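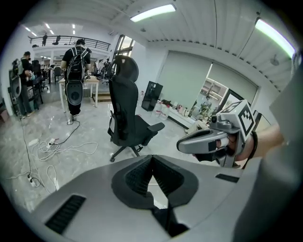

The office chair gets a second look

When Fellham moved its design staff into a former showroom in Iltville in April, the desks came along on the first truck. The chairs took longer. Bohdan Zhuravel, the office manager, had 54 people to seat and a storeroom of old task chairs that few of them wanted back.

"People will share a desk," he says. "They won't share a chair once they've got it set right."

He ended up trying 4 models over six weeks. Staff signed up for a full day in each and filled out a card before going home. Tall mesh backs with a headrest scored well with anyone on long calls. Shorter staff complained that the headrest hit them in the wrong place, and several asked to have it removed.

Setareh Arabzadeh, a furniture buyer at Agudelo, says most complaints start with the seat. A seat that is too deep presses behind the knees, and people slide forward to get away from it. Then the backrest does nothing. She tells clients to sit all the way back and check for a gap of two or three fingers between the seat edge and the calf.

Armrests come next. They should meet the elbows with the shoulders relaxed, and they should still fit under the desk – a detail that gets missed when desks and chairs are ordered separately.

Floors matter too. Hard casters are made for carpet and can skid on polished tile, where soft ones hold better. Loose cables are another problem, and Zhuravel now has power strips moved under the desks before any chair is rolled in.

The model Fellham settled on costs $503 with the headrest. Leaving it off saves $106, and just over half the staff did.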